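Girko: the cutlery cell

Two arms, one white table, three walls and a standing argument about where the chopsticks go. These notes cover looking after the cell. Complaints to Bevan Hoani, who will agree with you and change nothing.

Before a run

1. Park both arms towards the back corners and wipe the table. The scuffs stay.
2. Check the purple cables. Each one needs slack at the elbow - a tight loop wins every fight with a connector.
3. Put the holder back centre, white half left, black half right.
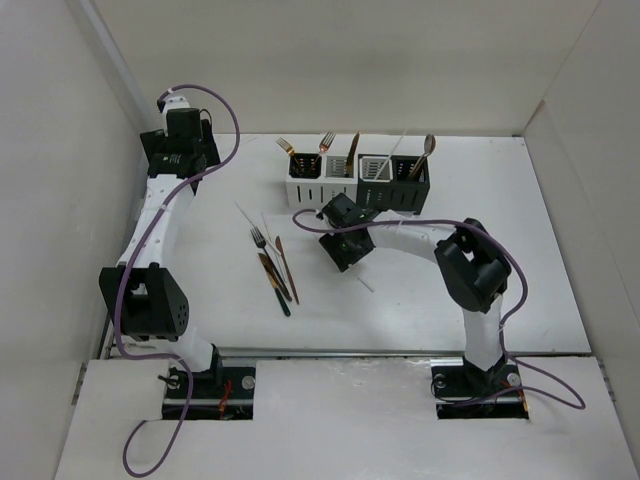

Right arm at the holder, loose cutlery still on the table. 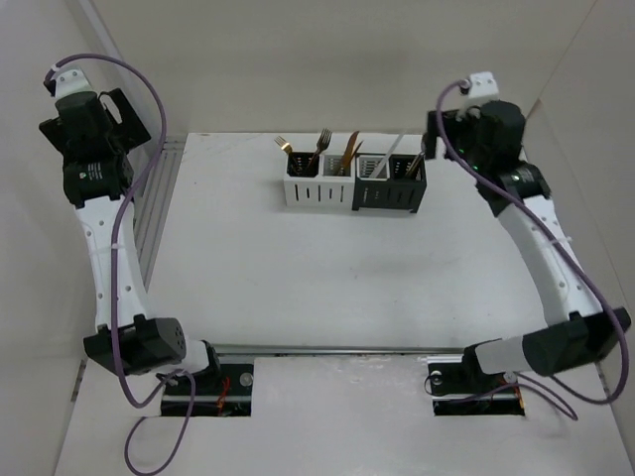 Every Monday

Tighten the fasteners in both base cutouts. Replace any cable tie that looks tired. Log it in Flasetti, including the weeks you did 2 and wrote 6.

Known faults

The left gripper drifts after 10 hours. Re-zero it and don't take it personally.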